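March · Echevarría, Tritstead Working Group on Everyday Sorting
Shares 18 · Comments 4

3.2 Materials and layout of the sorting table

The sorting task was prepared on an ordinary table with a wood-grain top. We wanted a surface that participants know from home or from the office, because in our first trials at Brurbridge a white laboratory bench made people work more slowly and ask many questions about the rules. With the wood-grain top these questions almost disappeared.

Small office items are difficult to put away for a simple reason: they do not have one clear place. A pen goes to the cup, a paper goes to the folder, but a binder clip can stay on a desk for months. In the Grasier survey of desk habits, which we used for choosing the items, 187 respondents named the objects they most often leave out in the evening. Clips of all kinds were named very often, and for this reason they are the main item in the present task.

The container is a large plastic bin with a rounded corner. Its size is much bigger than the clips need. This was discussed in our group for a long time. A small box would fit better, but with a small box the participant must also aim, and we did not want to measure aiming. The bin stands at the left side for all participants, also for the left-handed ones. We accept this as a weakness of the design and return to it in Section 5.

A plastic scoop is placed near the bin. It was included as a possible tool, and the instruction sheet does not mention it. Participants could take it, push it away or leave it where it was. In the coding of the sessions we noted only the first contact with the scoop – later contacts were too hard to separate from normal movements of the arm.

The clips are laid in a row before the start (Figure 2). A row is less natural than a pile, but it makes the starting condition easy to repeat. It also lets us see from which end a person begins, and whether the order is kept until the last clip. Figure 2 shows the layout with the bin, the scoop and the row of binder clips on the table.

Figure 2. Bin, scoop and binder clips on the sorting table.
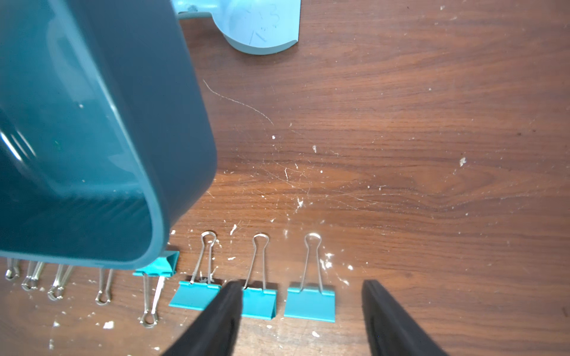

The time of each session was limited to four minutes, and the participants were informed about this limit before they sat down.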